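De: Ferhat Polat
Para: lista de catalogación
Fecha: 26 de julio de 2019
Asunto: Re: Materias para el fondo de cría de palomas

Han-gyeol Yoon escribió:

> He terminado de revisar la signatura provisional del legado Baek. Son 209 piezas entre monografías, folletos y reglamentos de exposición. El grueso trata de palomas mensajeras y de canarios de canto, pero hay un grupo de manuales de avicultura doméstica que no sé dónde poner.
>
> Mi propuesta es usar «Animales de compañía» como materia única para todo y dejar el resto en notas. ¿Alguien ve inconveniente?

Sí, veo dos.

El primero es de precisión. Un reglamento de concurso de palomas mensajeras no habla de animales de compañía en el sentido que le da el lector actual. Si todo cae bajo el mismo encabezamiento, quien busque historia de la colombofilia tendrá que recorrer los registros uno a uno. Prefiero «Palomas mensajeras» y «Canarios – Cría» como materias principales, con subdivisión geográfica cuando conste en la portada, y «Animales de compañía – Historia» solo para las obras generales.

El segundo es de recuperación. En Grokix las notas no se indizan por defecto. Hice la prueba en marzo con el fondo Dernodel: 90 registros con la información temática en nota general, y la búsqueda por materia no devolvía ninguno. Hubo que rehacerlos.

Sobre los manuales de avicultura doméstica, el criterio podría ser el propósito declarado por el autor. Si el prólogo habla de rendimiento, puesta o venta, van a «Avicultura». Si habla de compañía, recreo o educación de los niños, a la otra. Los casos mixtos llevan las dos materias y no pasa nada.

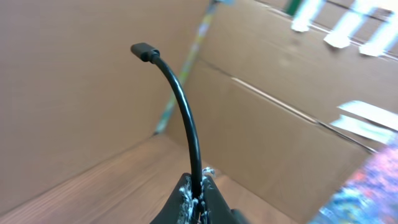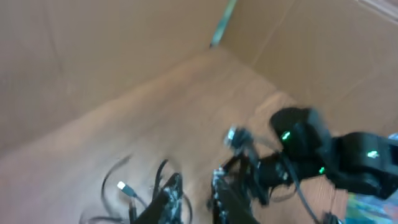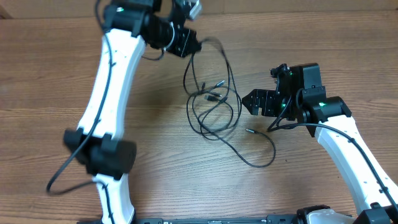

Respecto a las fechas, de los folletos sin año he podido situar seis por la dirección del impresor. Los demás quedan con década probable entre corchetes. Ye-rin Yeon sugería tomar la fecha de la dedicatoria manuscrita, pero eso solo da un límite posterior y conviene que figure en nota de ejemplar, no en el área de publicación.

Quedan tres puntos abiertos:

- **Nombres de razas.** Los manuales usan variantes regionales para la misma paloma. Propongo forma autorizada única y referencias de véase desde las variantes. Byung-chul Woo tiene un listado parcial, con más de 200 entradas, que habría que cotejar antes de cargarlo.
- **Fotografías sueltas.** Algunas monografías traen retratos de aves pegados en las guardas. Se describen con el ejemplar y no se separan.
- **Encuadernaciones facticias.** Stuart Gosling las ha registrado como una sola unidad. Yo haría registro analítico por cada folleto, aunque sea mínimo – título, autor, pie de imprenta y materia.

La exportación de Celtance trunca el campo de materia cuando hay más de una subdivisión. El guion largo se convierte en un carácter ilegible y lo que sigue se pierde. Antes de cargar conviene sustituirlo por doble guion corto en el fichero de origen y deshacer el cambio en destino.

Si no hay objeciones en la lista, aplico estos encabezamientos a la primera caja y envío los registros para revisión.

Ferhat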